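Washing up by hand: frequently asked questions
Vodham House shared kitchen
Last revised 6th December

These answers cover the sink, the tiled worktop and the drainage in the ground-floor kitchen. Questions about the upstairs laundry are dealt with separately.

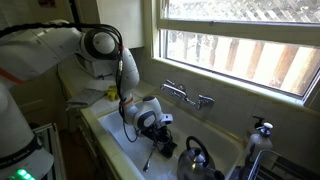

How much washing-up liquid should I use?
One short squeeze for a full basin. The basin is deep, and the usual mistake is to dose for the depth. Foam has very little to do with cleaning power. It shows that some detergent is still free in the water, and once it has collapsed completely the water should be changed. Too much liquid leaves a film on glasses and doubles the rinsing.

What temperature should the water be?
Between 40 and 60 degrees. The lower end is adequate for glasses and lightly used plates. Go to the upper end, with gloves, for anything greasy. Egg and porridge come off more easily after a soak in cool water, as heat sets the protein and starch.

In what order should things be washed?
Glasses, cutlery, plates, serving dishes, pans. Change the water before the pans if it has gone grey. Wooden items can go in at any stage provided they come straight out again.

Can cutlery be left in the basin?
Forks and spoons, yes, for up to 20 minutes. Longer than that and cheaper stainless steel may pit, particularly if there is salt on it. Sharp knives must never be left under foam. Wash them singly, holding the handle, and put them directly in the rack with the point down.

Dark items are a related problem. A black spatula or pan handle is easy to lose under suds, and it tends to be found when the plug is pulled. Feel along the floor of the basin with a brush before draining.

Can I put a hot pan into the water?
No. Let it cool on the hob first. A sudden change of temperature can warp a thin base, and a hot rim can mark or craze the glaze on the sink.

Which cleaners are safe on the white basin?
For daily use, washing-up liquid and a soft cloth. For tea stains, make a paste of bicarbonate of soda and water, leave it for 7 minutes and wipe off. Cream cleaner is acceptable once a week if rinsed well. Do not use steel wool or scouring powder. Both scratch the surface, and scratches hold stains.

There are grey lines on the basin. Is the glaze damaged?
Usually not. Most grey lines are metal transfer from cutlery and pan bases – a thin deposit left on top of the surface. Run a fingernail across the line. If the nail does not catch, the mark is a deposit and will come off with cream cleaner. If it catches, report it to Kamala Nambiar, who keeps the repairs list.

How should the tiles be looked after?
Wipe the worktop dry after each session, including the strip behind the tap. The tiles themselves are not affected by water. The grout is porous and darkens if it stays wet. Clean it with a soft toothbrush and diluted washing-up liquid. Vinegar is not suitable, as repeated use weakens cement-based grout. The grout was last resealed in February by Vasilică Barbu, and the sealant should not be scrubbed with anything stiffer than the toothbrush.

Does the window need to be open?
Open it slightly when running very hot water. Condensation on the glass runs down to the sill and will lift the paint in time. Wipe the lower part of the pane if it has misted. Please keep plants and bottles off the sill, which has to be reached for cleaning.

The water is draining slowly. What should I do?
Lift out the strainer and empty it into the food bin. If that makes no difference, use the plunger from the cupboard, holding a damp cloth over the overflow so that pressure is not lost. Chemical drain cleaner must not be used. Fat is the common cause of a blockage, so wipe greasy pans with kitchen paper before they go in the water.

Do I need to rinse?
Yes, under the tap, in clean hot water. Suds left to dry on a plate leave streaks and a faint taste. Hot rinsing also shortens drying time.

Should I dry with a cloth or leave things in the rack?
Either. The rack is more hygienic where there is time. Cloths must be dry and fresh that day, and used ones are washed at 60 degrees. Glasses are best dried by hand, as the local water is hard and leaves spots.

How often are brushes and sponges replaced?
Sponges weekly, brushes when the bristles splay. Stand brushes bristle-up between uses. A sponge left in the bottom of the basin does not dry out and will smell by the next morning.

Who do I contact about supplies?
Amirul Setiawan orders washing-up liquid, gloves and cloths. Write the item on the sheet inside the cupboard door before the last one is opened.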